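## 3. Recording demonstrations

The task for this part of the project was to place toy pigs on the upper tier of a small white shelf. The robot learns it from recorded demonstrations only. Each one was driven by remote control, with one leader arm per follower, and joint angles were logged with the video.

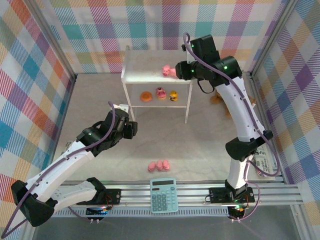 *Figure 3. Right gripper at the shelf's top board, beside a pig; left gripper below the shelf.*

We kept 65 demonstrations out of 185 attempts. An attempt was dropped if a pig fell, if the operator paused too long, or if the two arms came close enough to trigger the Droline safety stop. The toys on the lower tier stayed in the set as distractors — the policy should ignore them.

An attempt counts as complete with three pigs side by side on the upper tier.
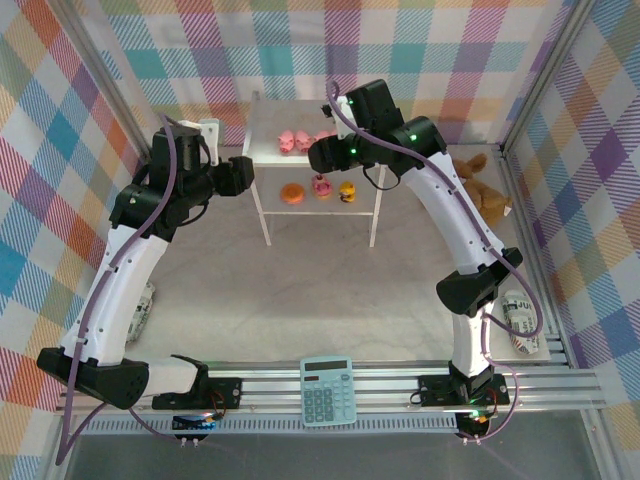 ### 3.1 Wrist views

The fixed view loses a pig when a gripper is directly over it. The wrist views cover part of this gap, but they change quickly as the arm turns, and the shelf enters at a different angle each time.
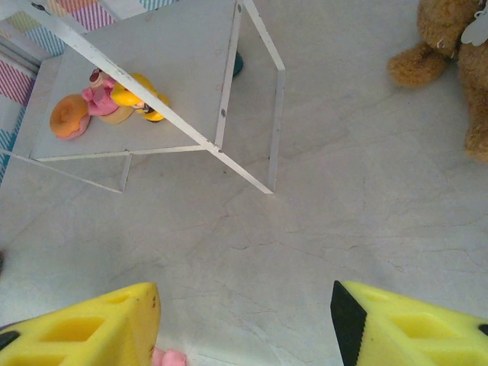

Narayanan Unnithan drove 39 of the kept demonstrations and I drove the rest. His approach paths are shorter. Mine swing wide of the shelf legs, and the trained policy shows both habits.

Frames with no toy between the fingers were also kept, so that the policy sees an open gripper over bare floor.

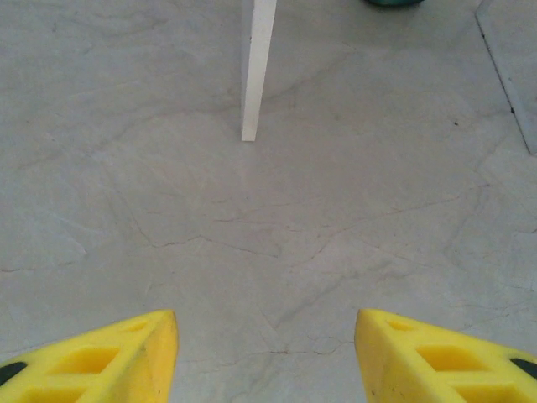
*Figure 6. Wrist view with open fingers; white post ahead.*

Training used the McIver scripts with default settings, except for a chunk length of 49 steps.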